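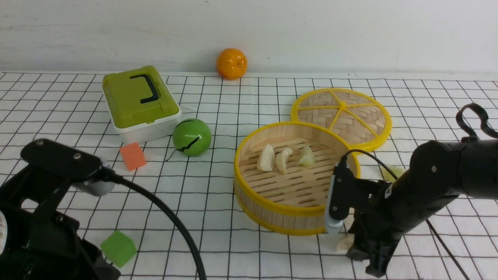

## Dralmont two-arm bench kit: six weeks with it

**Bought:** the Dralmont pair, with the Kimell gripper set and the Rocha software licence
**Used for:** teaching pick-and-place, mostly with food-like objects
**Posted:** Dec 16, 2022

We teach a short course on robot handling to adults who have never programmed an arm. For three years we used a single older arm from Stultis. It was dependable, but one arm can't hold a box still while taking something out of it, and people kept asking why we didn't do anything a kitchen or packing room would recognise. So we bought the Dralmont kit.

### What you get

Two black arms, a parallel-jaw gripper for each, the cables, two power supplies, clamps and a printed gridded cloth. The cloth looked like a bit of padding to fill the carton and I nearly left it rolled up. It has turned out to be one of the things we use most. If somebody says the cube should start three squares in from the front, the next person can put it back there without a tape measure.

The kit does not come with anything to pick up. Ours works on whatever we can find: foam cubes, a lidded storage box with a folding handle, a bamboo steamer basket with yellow bands and some pale dumplings, an orange. Budget a little for this. A steamer is a good buy, as the rim gives the gripper something to avoid and the basket is open at the top, so learners can see where they are going wrong.

### Setting up

The manual says an hour. It took me most of an afternoon, and a good part of that was working out which clamp went with which base. The two sets look the same in the carton but the jaws are different depths. A label would have fixed it.

Calibration is done one arm at a time and then with both together. The software asks you to touch the tip of each gripper to 10 points on the cloth, and if one of them is off you have to start that arm again from the first point. There is no way to go back a step. Put the cloth down flat and tape it at the corners before you begin. If it moves later you will be doing the whole thing again.

### The grippers

The fingers come off with two small screws, and you can fit a different one on each side of the same gripper. We have run several pairings. The softer finger is the better one for anything that dents, and the plain black one is better for edges such as the rim of a lid.

Grip force is set on a scale that goes up to 1000. The scale has no units and the manual doesn't say what it means. For a foam cube we use 232, which is a number one of our learners arrived at by trial and which has stuck. Dumplings need a good deal less. Smooth round objects are the hard case at any setting, because the jaws close flat and a ball will slide out sideways if you are slightly off its centre. Our success rate with the orange is poor enough that I leave it until the last session.

Lids are a mixed story. A lid with a folding handle is fine if the handle is standing up. If it is lying flat, you need to get one finger under it and lift, and the fingers in the box are slightly too thick for that. Kimell sells a thinner pair separately. I think they should be in the kit.

### Cables

This is my main complaint. Each arm has one thick cable and there are thinner wires for the gripper as well, and all of it runs on the outside. There are no clips along the arm and no channel to tuck anything into. When the arm reaches across the table the slack goes with it, and you have to keep an eye on where it lands. We have had a loop drag a cube out of place more than once. The arm carries on and closes on nothing, and it doesn't report an error.

We now use hook-and-loop straps at two places on each arm. It helps, but a strap that is tight when the arm is folded is too tight when the arm is out, so you have to leave some slack anyway. I asked Dralmont about it. Nayara Falcão on their support desk replied the next morning and said a cable guide is planned for March. She also sent a drawing for a clip we could print ourselves, and I was glad to have it — the straps have been catching on the joint bolts.

### The software

Rocha runs on an ordinary laptop. You can move the arms by hand and save positions, or drive them from the screen. Saving positions by hand is what beginners like and it is pleasant to use. The arms are light to push and stay where you leave them.

Working both arms together is less good. Each has its own list of steps, and you make one wait for the other by adding a hold. The holds are shown as small grey bars that are easy to miss. A learner's program for opening the box and putting a cube in it came to 21 steps, and four of those were holds. When it went wrong it took two of us to find out which arm was waiting for which.

It will warn you if the arms are going to meet. It won't warn you about anything else on the table, so a basket or a box is invisible to it. Run every new program at the slowest speed first.

### Noise and space

Quiet enough to talk over. The bases need to be clamped to something solid, and a folding table is no good. Allow more depth than the drawing suggests. Ours stand at a table pushed up against a plain wall, and objects placed right at the back are a stretch for both arms.

### Would I buy it again

Yes, for teaching, at the price we paid. The Stultis arm is stronger and its cabling is far tidier, and if you only need one arm I would still look there first. For two-handed work at this level I haven't found anything else I would swap it for. If you can wait until the cable guide is out, wait.

Spare fingers take a fortnight to arrive, so order a set with the kit.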